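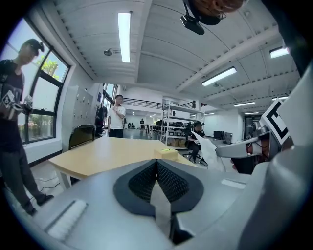

milan_mulder wrote:
Good evening to all. I moved to Oswood in March and I rent the upper floor of an old house. My question is about the storage heater in the living room. It takes electricity in the night, on the cheap rate, and gives the heat back in the day. At least this is the theory. In the morning the room is too warm, and by six in the evening I sit in a coat. There are two dials, input and output. The landlord told me to put both on maximum and forget them. My last bill was for 2181 units and I think this is too much for one person. What do you advise?

hollowlane wrote:
Your landlord is wrong, sorry. Turn the output down to the lowest number before you go to bed and leave it there until late afternoon. If it is on maximum all day, the heat has left before you come home. The input you change with the weather. Mine is on 3 now and goes to 5 if there is frost.

Petra_S wrote:
I don't agree that it is so simple. I had the same type of heater in Sevunthorpe for many winters and with the output closed it was still cold by evening. The insulation inside gets old. I used 2792 units in my worst winter, and I was careful with the dials every day.

hollowlane wrote:
Then yours was worn out, Petra. His is too warm in the morning, so it is storing well enough.

Petra_S wrote:
Too warm in the morning can also mean that it leaks the heat in the night. My old one did exactly this.

milan_mulder wrote:
Thank you both. I looked this evening and the output was on 6, so I have put it on 1. How do I know if the cheap rate is really working? The meter shows two numbers, and the second has gone up by only 192 since I moved in.

tinkettle wrote:
That second number worries me more than the dials. If it is the night reading, almost all your heating is being charged at the day price. Write down both numbers at bedtime and again when you get up – then ring your supplier and ask which one is the night rate. Sometimes the labels are swapped on the account.

milan_mulder wrote:
I did this. In the night it is the first number that moves, and the supplier had them the wrong way round. They will send a new bill. With the output on 1 the room is still a little cold after eight, so perhaps Petra is also right.

Filed under: Home & Garden > Heating and Energy Bills

Comments (3)

Jan, Tirnow: Same mistake on my account. Please check your meter, people.

bluebucket: I still prefer a small oil radiator for the evening.

R. Jacobs: Do not dry clothes on top of these heaters, it is written on the lid of mine.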